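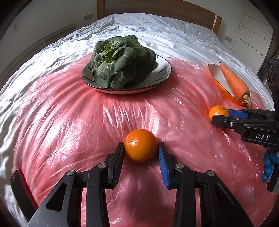
## 4.2 Sorting produce on soft surfaces

Most advice on putting food away assumes a counter. The household guides we reviewed for this study tell people to group like with like, give each group its own dish, and keep fruit apart from vegetables. We have doubts about how far that advice travels. In small apartments the largest clear surface is often the bed, and a bed does not behave like a counter. It sags under weight, its cover bunches up, and round things roll toward the low spots.

The Planby survey is often cited as proof that people sort food by kind without being told. We read it more cautiously. It collected 1493 written answers, but the answers report what people say they do, and the questions never asked about the surface. A person who claims to keep the oranges together may be leaving out the part where they ended up together in a dip in the blanket. 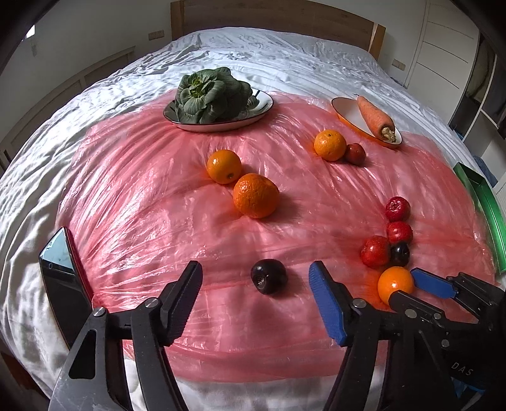

A plastic sheet over the bedding protects the cover but does little to level it. Folds in the sheet can hold a small fruit in place, and they can just as easily bring two pieces into contact that were set down apart. For this reason we do not treat touching fruit as a group in our coding. The Jondora scheme does, and we think it overstates the amount of order in a layout of this kind.

Plates raise a different problem. Bok choy and the carrot were each given a dish of their own in the layout pictured above, while oranges and small red fruit lay on the plastic. It is tempting to read this as a rule: vegetables on plates, fruit on the sheet. One layout cannot support that. The choice may rest on shape alone, and we found no way to separate the two accounts with the material at hand.

**Figure 8.** Shallow green metal tray on a bed with a white duvet, a round orange fruit near one corner. A translucent pink-red plastic sheet or bag lies beside it.

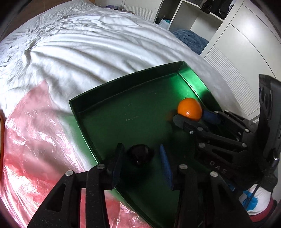

*Corresponding author: Jaiswal, lead researcher, Plotberg Home Study*

A tray with raised sides should, in principle, remove much of the trouble. It gives a firm floor and an edge to stop a rolling fruit. We remain unconvinced that it helps with sorting as such. A tray on a duvet can still tilt, and a fruit resting near a corner tells us little about whether anyone meant it to be there. Section 21 of the Plotberg handbook recommends trays for "all loose produce" and offers no comparison with a plain sheet.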